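The Ferry to Goltirlow

1

The ferry was late, so Soledad Palacios ate her sandwich on the wall and read the letter again. It was from a solicitor called Figueroa and it said that her aunt had left her the shop at Goltirlow, with its stock and its debts. The debts came to 687 pounds. The stock was not described.

She had met her aunt twice. The second time they had argued about a dog.

When the boat came in she was the only one who got on. The man who took her fare asked if she was going over for the shop.

"How do you know that?"

"You've got her chin," he said, and went back inside.

2

The shop was at the top of the harbour steps, between a chapel and a house with no curtains. Over the door it said Fidus in green paint. Soledad tried three keys before the lock turned. It smelled of candles and damp coats.

There was string. There were hinges, lamp wicks, tins of polish, a drawer of odd gloves. Everything had a paper label with a price, and on the back of each label was a name. She turned over a hinge and read Clostatness farm, back gate. She turned over a glove and read Peter, left hand only.

At half past four a woman came in and stood by the counter.

"I've come for my drops," she said.

"I don't think I sell drops."

"You don't sell them. You keep them. She kept mine eight years so my husband wouldn't find them." The woman looked past her at the back room. "They'll be on the tray."

Soledad went to look. It took her a while to find the light. 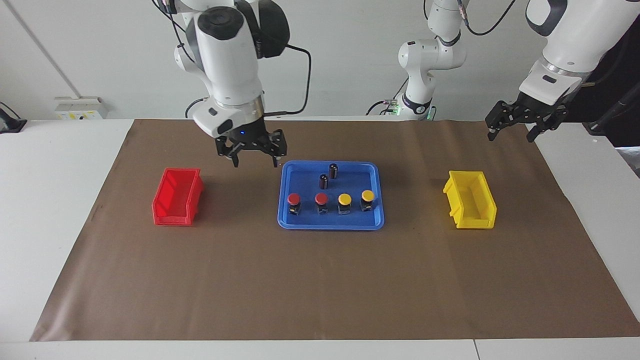
3

She stayed until the end of July, which was longer than she had meant to. She paid off the coal first and then the baker. People came in for things they had left, and mostly she could find them. An old man wanted a letter he had given her aunt before his wedding. He read it at the counter, folded it up and asked her to put it back.

There was no label with her own name on it. She looked through the drawers in the evenings, telling herself it was stocktaking. Then one wet morning she took down the dog lead that hung behind the door, the one she had walked past every day, and turned over the label.

Soledad, it said. When she asks.

She put the lead on the counter and opened the shop.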